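December, dark by four

Spent the better part of the afternoon with the wooden blocks, which is a respectable thing for a grown woman to write in her diary. I had meant to sort the Flistness paperwork. It is still in its folder, looking patient.

The flowery covering is on the table again. I chose it, so I can't complain, but all those leaves and little rust-coloured flowers do make me feel I'm building a wall in somebody's border. I keep wanting to weed it.

Plain blocks for the bottom, colours for the top: that was the plan. I do like a row of three plain ones laid end to end. It has the look of something started by a person who knows what comes next. 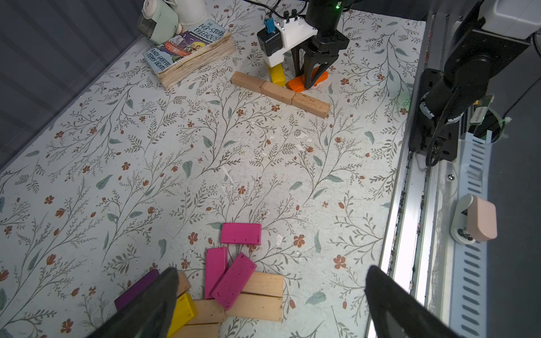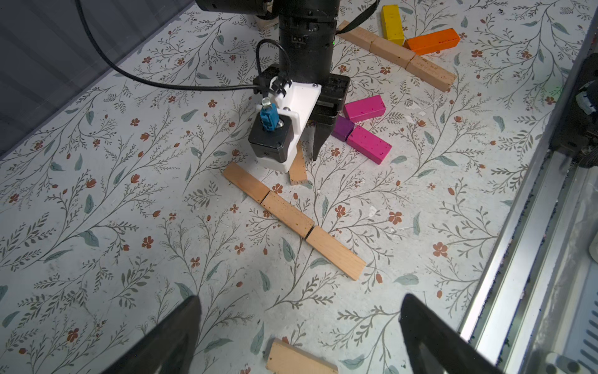
Todia Table Club – Benedita Cardoso's page

The pinks are my favourites and I've stopped pretending otherwise. They are speckled all over, like a cheap sausage, and no other block goes with them. Put one beside the orange and the orange looks ill. The dark purple is better company, though I lose it every time I look away, and I blame the colour before I blame my eyes.

Had a long think about whether a wall should have its yellow at the end or in the middle. Decided on the end at 3, changed my mind over a biscuit, and then had another biscuit to be fair to both sides. My mother would have said middle. She said middle about most things, including where to sit in a church.

I want to try a gateway next – two uprights and something across – and after that perhaps a tower, if my nerve holds. The Ngata catalogue has a set of 225 pieces, which I have looked at more often than I'd care to tell the club. Where would I keep them? Under the bed with the Starnard heater, I suppose, and the other good intentions.

Soup for supper. Flistness tomorrow, first thing, or at any rate before lunch.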